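Two Grippers, One Dishwasher: An Afternoon With Aicha Benmoussa

By Driss Filali

Aicha Benmoussa would like it known that she has a degree in control engineering. She mentions this while rinsing yogurt off a spoon, because the robot is going to need the spoon again in a minute and the sink is faster than the machine she is supposed to be testing it on.

Benmoussa runs manipulation trials at Kinovby, where since September she has been comparing two grippers, the Prornell and the Tondska, on the job of loading and unloading a dishwasher. Same arm, same kitchen, same dishes. She has also been comparing two ideas of where a camera ought to go, and on that subject she has stronger feelings than on the grippers.

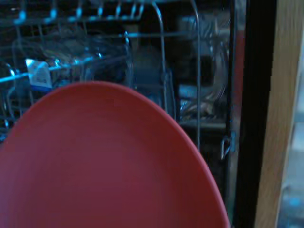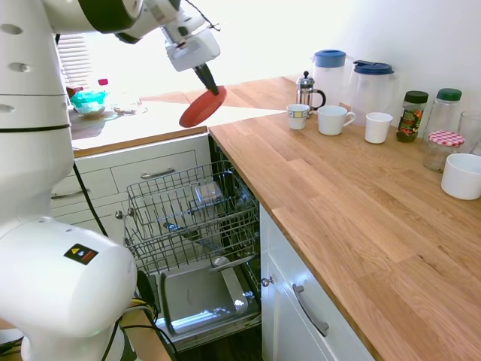 "Everybody asks me which one won," she says. "My mother asks me. The man who delivers the spare fingers asks me. And I say, won at what? Picking the thing up, or putting it down? Those are separate sports."

The numbers, when I finally get them out of her, look simple enough. The Prornell has done 912 attempts and the Tondska 766. The gap exists because the Tondska arrived late, then spent a while in its box waiting for an adapter plate that had been machined with the holes in the wrong place. She still has the adapter plate. It is under a plant.

The Prornell is the stronger of the two and closes with what she calls "conviction." It was built for people who move boxes, and its finger force at the lowest setting is still more than a wine glass would choose for itself. Kinovby's first fix was to put softer pads on it. The second fix was softer pads again. "At some point you have a very powerful gripper wearing slippers," she says. "It holds a plate beautifully. You could drive over a speed bump with that plate. Then you ask it to let go of the plate, and the pad sticks a little, and the plate comes back with it."

She does an impression of this, her hand leaving an imaginary rack with an imaginary plate still attached. It is clearly an impression she has done before.

The Tondska is lighter, slower and politer. It measures force at the fingertip and reports it often enough to be useful, and it will stop closing when told to, a quality she had not thought to list in the requirements. Where it struggles is with anything round and flat held by the edge. The piece sags, the grip rotates, and by the time the arm reaches the rack the angle the planner believed in is no longer the angle that exists.

"So one of them can't let go and the other one can't hang on," I say.

"You should work in marketing," says Benmoussa. It doesn't sound like praise.

I ask why a dishwasher at all. There are tidier benchmarks. People stack blocks, and a block has the decency to be the same shape on all sides.

"I did blocks for years. You get very good at blocks. Then you put the arm in front of a rack and it's wires, all the way back. Wires at every height, and they're shiny, and there's a clear glass in there that the camera thinks is a rumor." She shrugs. "A rack is basically a device for confusing depth sensors that also holds cups."

That brings us to the cameras. The setup uses one on the wrist and one fixed off to the side. The policy, the learned part of the software that decides where the hand goes next, can be given either view or both. For the first stretch of trials her colleague Hatem Ghoneim, who wrote most of the software side, was in favor of the wrist camera alone. The argument was elegant. The wrist camera goes where the hand goes, so it always has the best seat in the house.

"And it does," she says. "Until you pick up something large. Then it has the best seat in the house behind a man in a hat. You're holding a plate, you're at the rack, it's the moment that matters, and most of what you've got is plate."

Ghoneim, reached later by phone, does not dispute the hat. He does want to point out that the fixed camera has the same trouble from the other direction, with the arm itself getting in the way, and that his version at least failed in an interesting manner. "With the wrist view only, it would slow down near the rack and sort of nudge around, like somebody looking for a light switch," he told me. "With the fixed view only, it was extremely confident and it missed by a finger's width. I know which one I'd want near my glasses."

With both views together things improved, as one would hope, though less than the amount of extra cabling had led everyone to expect. What helped more, according to Benmoussa, was boring. They changed the approach. The arm now comes at the rack from slightly to one side and tilts the plate late, so the wrist camera gets a look past the rim before it commits. It costs a couple of seconds per plate. Ghoneim wanted the seconds back. He did not get them.

I ask about the controller, and she puts down the spoon.

For the first part of the work they ran the arm in plain position control: go to this point, and if the world is in the way, so much the worse for the world. The Mansour controller, a box the size of a dictionary that sits between the planner and the motors, lets the arm be springy. It can lean on a wire and slide along it. Benmoussa had been promised that this would solve everything. It solved the part where plates got jammed between two tines, and it introduced a part where the arm, having gently touched the upper rack, gently pushed the upper rack all the way back into the machine.

"Very gently," she says. "No alarms. It was within every limit we'd set. It just closed the drawer on itself, like it had decided we were finished for the day."

They added a check for that. They have a lot of checks now. There's one for the door, which she measured as perfectly flat on the first morning and which drops a hair when anything heavy sits on the lower rack. One stops the arm swinging over the counter, where people in the office persist in keeping their coffee things. Moving the coffee things was discussed. She was against it.

"If I clear the counter, I've built a robot for a cleared counter. I don't know anyone who has one."

Her list of what has gone wrong is kept in a spreadsheet with a column headed "blame," in which the permitted entries are gripper, camera, controller, dish and Hatem. The last category started as a joke and has since been used in a quarterly report. Of the dishes lost so far, 22 are entered, and she will go through them by type if you let her. I let her. Cereal bowls are overrepresented. Spoons are never lost, only dropped, and they go under a separate heading. A certain thick tumbler has been dropped by both grippers onto the same floor tile and remains in service, while the tile has been replaced.

So which would she buy? She has been avoiding this for most of an hour and avoids it for a few minutes more, by explaining the lead times on fingertip pads.

"For plates and nothing else, the Prornell, with the textured pad and a little wrist wiggle when it opens. The wiggle looks stupid. It fixed most of the sticking." She picks up the spoon again. "For a mixed load, the Tondska, and I'd put different fingers on it, longer ones, with a notch for rims. I've drawn them. They've been at the machine shop for 5 weeks, so I assume they're drilling the holes in the wrong place."

And if somebody had the budget for only one improvement, gripper or camera or controller?

"Second camera first. You can do a lot with a mediocre hand if you can see what it's doing. I've watched people load this thing with wet hands while talking on the phone, and their grip is terrible, I mean really bad, I would fail it. But they glance over. They take one look at where the gap is." She thinks. "Then the controller. Then the gripper. I realize that's a strange thing to say for someone whose project is called the gripper comparison."

She has asked to have the project renamed. The request is with the same person who approved the adapter plate.

The next round adds pans and lidded containers, the kind where the lid and the box part company at the least excuse. Ghoneim is optimistic. Benmoussa has ordered more containers. Before I go she offers me a coffee, then looks for a clean mug, then looks at the arm, and washes one by hand.

Comments

Amr Helmy
We had the same release problem with soft pads on a bin-picking cell. Dusting the pads with talc worked great until the first wet part came through, after which we had paste. The wiggle is the right answer. Ours goes side to side, is hers a twist or a shake?

Adel Zaki
Would have liked success rates next to those attempt counts. 912 versus 766 tells me who had more time on the bench and that's it. Otherwise good read. Agree completely on the second camera.

Driss Filali
Adel, I asked. She's holding the rates until the longer fingers have been tested, and no amount of charm on my part helped. Amr, it's a twist, a few degrees each way as the fingers open.

Amr Helmy
Thanks. Trying a twist tomorrow.

Hatem Ghoneim
For the record the "blame" column has me down for three bowls and one of those was a power cut.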